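What We Learned About Periwinkles at Zedeswood Cove

Hi everyone, and welcome to my end-of-term report! I spent this spring learning about the common periwinkle, a little gray or brown snail you can find on nearly any rocky shore in New England, and I have grown very fond of it (more than I expected to, if I'm being truthful).

Background

Periwinkles scrape algae off the rocks with a rough, ribbon-like tongue called a radula. When the tide goes out they can seal themselves in with a small, hard door – it is called an operculum – and wait for the water to come back.

What we did

My group visited two spots, Zedeswood Cove and the ledges below Biver Point, in April and again in May. At each one we laid out a 70-foot line from the high tide mark down toward the water, and we stopped along it to look for snails. We measured 400 of them altogether, which took a lot of patience and a lot of cold fingers!

What we found

The Biver snails were larger on the whole, and more of them were tucked into cracks. My guess is that the waves are rougher there, but we would need more visits to say for sure.
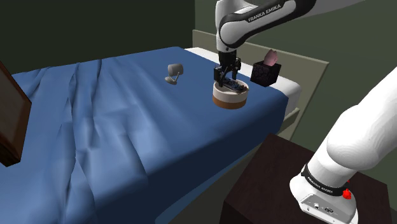
What I would do next

I would love to go back in the fall and add the salt marsh at Dobre Creek, where the snails have mud and grass to crawl on instead of rock. Thank you so much to everybody in the Zevau shore program for lending us the calipers and the boots.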